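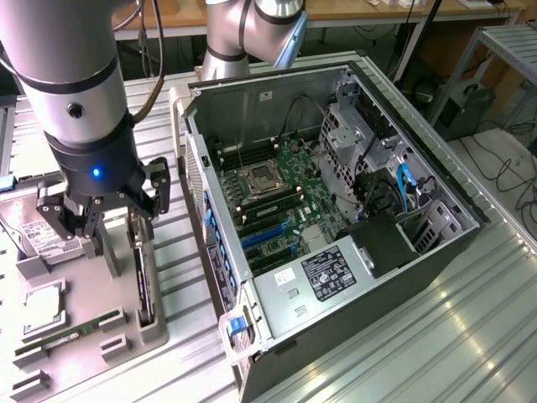

Dagim Kahsay would like every robot cell that opens up a computer to have a rulebook a new hire can read over lunch, and as of this week there is one.

Press releases > Standards and Practice

Filed under: Robot cells, Electronics repair, Shop safety

Useck publishes open practice guide for robots that take apart and rebuild desktop computers

KAVOVOW, Saturday, August 8, 2026 – Useck today released the first full edition of its Bench Practice Guide for Robotic Computer Service, a free document covering how robot arms should be set up, checked and supervised when they handle memory, processors, drives and power supplies inside desktop machines. It was written with the repair firm Dokis and the Pawłowska training workshop, and we're delighted to finally get it out the door!

The guide is meant for small and mid-sized shops. Big factories have their own engineers and their own thick binders. A refurbishing shop with one or two arms on a work table usually has the robot maker's manual, the general machine safety rules and a lot of habits picked up along the way. Useck wanted something that sits between those, in plain words, with the computer on the table in mind.

The text is split into 5 parts: the work area, the parts tray, the gripper, the open case, and people. Each part begins with a page of must-do items and then moves on to advice, and the two are never mixed. That was a firm request from Dokis, whose technicians had grown tired of guessing which sentences in a manual were rules and which were somebody's opinion.

The longest section covers parts trays, and it's the one the authors are proudest of. It asks that every type of component have a set place in the tray, with a shape that allows it to sit only the right way around. A processor must rest in a holder that keeps the contacts clear of the tray floor. A memory module may be presented flat or standing on edge, but the program and the written work order have to agree on which. If a part is found lying outside its slot, the arm stops and a person puts it right. The arm doesn't try to fix it. (There was a lively argument about that last rule in February, and the stricter side won.)

For grippers, the guide sets out a written force check at the start of each shift, done on a scrap part of the same kind as the day's work. Fingers are to be looked over for chips and grit. Static control gets a full page, including where the ground strap goes and who signs that it was tested.

The open case section deals with reach and order of work. Power supplies are to be unplugged from the wall and left to discharge before any arm enters the case, and the guide says plainly that they are never opened by a robot under these rules. Loose cables inside the case must be tied back or moved out of the planned path. Where two arms share a table, only one may be inside the case at a time unless the shop has done a separate written risk review.

"What I love is how short the must-do pages are," said Rodrigo Moya, lead author of the guide at Useck. "We cut and cut. If a rule couldn't be checked by someone standing at the table with a clipboard, it moved to the advice pages or it went away."

Before publication, Dokis and Pawłowska used the draft on 1731 service jobs. The crews sent back 729 comments, and all of them were read and answered. Many were about wording. A good number led to real changes, among them a new rule that the cell's status lights must be explained on a card posted where people stand, and a clearer line between pausing an arm and locking it out. Pausing is fine for looking. Reaching in calls for a lockout, every time.

The guide does not replace national law, workplace safety rules or the instructions supplied with a robot. Shops are asked to read it alongside those and to follow whichever is stricter.

Useck will keep the guide open for comments all year and plans a revised edition next February. Printed copies are going to every trainee at Pawłowska this fall, and there will be 4 open bench days at the Kavovow site where visiting shops can bring their own trays and try the checks with the authors. Places are free – please write to the Useck practice desk to reserve one, and say what kind of machines you work on so the right cases can be set out.

Related releases

Draft tray rules open for comment
Dokis joins the bench practice project
Lockout or pause? A one-page card for robot cells
Pawłowska adds robot supervision to its repair course
Static control checklist, updated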